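Gisberg Tray Meals: Frequently Asked Questions
Ordering, delivery and heating

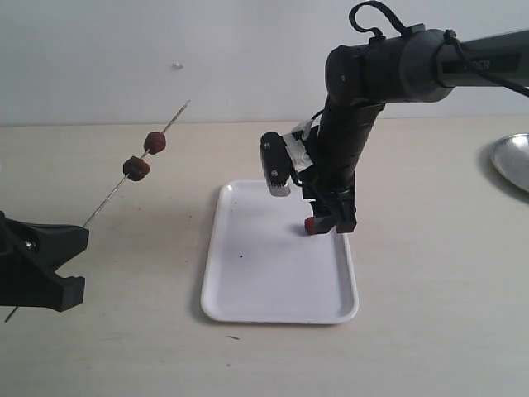

A white plastic tray on the tabletop.

How do I place an order?
Order through your account page or by phone. The order desk is open from 8 a.m. to 4 p.m. If you call, have your customer number ready. It is printed at the top of your monthly statement.

What is the cutoff for changes?
Changes for the next delivery must reach us by noon the day before. After noon the kitchen list is closed and we can't swap or cancel meals. You can still change anything further out.

Is there a minimum order?
Five meals per delivery. They can all be the same meal.

Which towns do you deliver to?
Gisberg, Sala and the farm roads between them. Zistum was added in November, but only the part south of the rail line. If you aren't sure about your address, enter it on the account page before you order.

What does delivery cost?
Delivery is free in Gisberg. In Sala and Zistum it is $4 per stop. Two households at the same address pay once if the orders are under one account.

Do I have to be home?
No. Leave a cooler by the door and the driver will put the meals in it. Without a cooler we can't leave food, and the order goes back to the kitchen. We try one more time the same day if you call before 2 p.m. A second missed delivery is charged in full.

How long do the meals keep?
Chilled meals keep four days in the refrigerator. The use-by date is on the film. Frozen meals keep three months. Don't refreeze a meal once it has thawed.

Can the trays go in the oven?
No. Our trays are for the microwave only. To use an oven, move the food to an oven-safe dish and cover it with foil.

How do I heat a meal?
Pierce the film in a few places and follow the time on the label. Soups need to be stirred halfway through. Let the tray stand for two minutes before you take the film off, and watch out for steam. Older microwaves under 700 watts usually need an extra minute or so.

Do you take the trays back?
Yes, if they're rinsed. Stack them and leave them in the cooler. Please take the film off completely. We don't accept cracked trays or trays from other companies.

Do you have low-salt or soft meals?
There are 13 low-salt meals on the current menu, marked LS. Soft meals are marked S and can be ordered minced at no extra charge. Nilmini Munasinghe plans both menus and takes calls about them in the mornings. She can't give medical advice, so check with your doctor or dietitian first.

What about allergies?
Every label lists the main allergens. All meals are made in one kitchen where we use nuts, milk, wheat, eggs and fish. We don't recommend our meals for anyone with a severe allergy.

What is the Hà menu?
It's our set of rice and noodle dishes, named after the cook who started it. The lemongrass chicken is fairly hot. The others are mild.

How do I pay?
By card, by bank transfer or by check. Statements go out at the start of the month and are due in 14 days. We don't take cash at the door.

Can I stop deliveries while I'm away?
Yes, for as long as you like. Set the dates on the account page or tell the order desk. Regular orders start again on the date you give.

Who do I talk to about a problem?
For a missing or wrong meal, call the order desk at extension 62 on the day of delivery. For billing, ask for Walid Karam at extension 106.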